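Community Help > Kits and Arms > Buying Advice
Last updated 13th August

Is the Pellel practice kit worth it for a first arm?

I've been saving since April for the Pellel kit, and at $1,263 I'd love to hear from somebody who has lived with one. We run a small after-school club, so I need something the kids can set up without me hovering. Does it manage fruit into a basket, or only blocks?

Pak-hei Man

We have 2 at our club and I'm very fond of them! Fruit is fine once you've been patient with the teaching part. Ours wanted roughly 40 demonstrations before I was happy, and pears are fussier than blocks, what with the narrow neck. Start with one piece and one basket on a plain white table, pear lying on its side, and leave a decent gap between them.
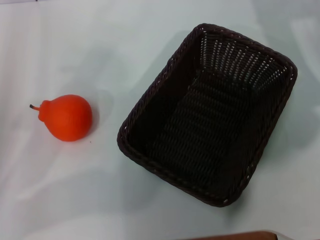 Shahab Mazandarani

Get the Greven instead, cheaper. Haven't tried it with fruit though.

Drendwood

I'd ask Pellel about the club discount before you order, they were lovely to us on the phone. And do buy the spare finger pads, shipping them later costs a silly amount.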